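Small fixes for ink, glue and other desk disasters

Our spare room has been the paperwork room, the sewing room and the place where the wrapping paper lives, and all of it happens on one desk. So most of the tips on this page come from making a mess on that desk and having to get it off again before tea!

Ink on a cotton shirt

Don't rub it. I know, everyone says that, but I still have a school blouse with a blue cloud on the pocket from the time I didn't listen. Put a folded tea towel under the stain, dab the back of it with surgical spirit on a cotton bud and keep moving the towel along so there's always a clean bit underneath. Try a hidden seam first if the shirt is a strong colour. Then wash as usual, and keep it out of the tumble dryer until you're sure the mark has gone (heat sets it for good).

Glue on the tabletop

School glue peels off if you leave it alone overnight. The stronger stuff is a pain. I've had good luck with a plastic loyalty card held nearly flat and pushed very slowly under the edge, and on bare wood that's as far as I'd go. On a painted desk a dab of cooking oil left for 20 minutes loosens sticky label gunk nicely, then a drop of washing-up liquid on a damp cloth takes the oil away.

Pens that won't write

Scribbling in circles on the back of an envelope works more often than you'd think, and the rubber sole of an old slipper is even better, there's just enough grip to get the ball rolling. If that fails, stand a capped ballpoint tip down in a mug of warm water for 4 minutes, dry it and try again. Gel pens I give one chance and then they go. I went through every drawer in February and threw out 13, and I haven't missed a single one.

Felt tips like to lie flat. Ballpoints really don't mind, so I keep those upright where I can grab one while I'm on the phone, and the red ones with the fat rubber grips are my favourites for the calendar.
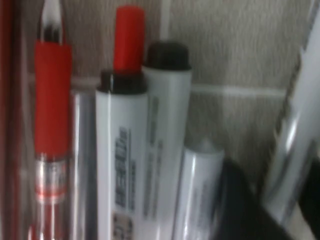

Sticky rubber grips

Those soft grips go tacky after a few years, and so do the handles on screwdrivers and potato peelers. Wipe them with a cloth dampened with surgical spirit, let them dry, then roll them in a pinch of talc and buff it off. My old Petska peeler had this done last summer and it's still fine. If the grip comes away in black crumbs on your fingers it's past saving, so slide it off and wind on a bit of cloth tape.

Drawers that catch

Rub a plain candle stub along the runners. I keep one in the desk with the stamps and it has done every drawer in the house, including the awful bottom one in the kitchen. Metal runners want a good hoover first, as it's usually fluff.

Tape with a lost end

Fold the last bit under each time, or park a paper clip on it. For a roll that has already vanished into itself, run a fingernail round it slowly under a lamp, and if it splits, go back the other way.

Next time I'll do candle wax on tablecloths, as I've got a fresh one to practise on.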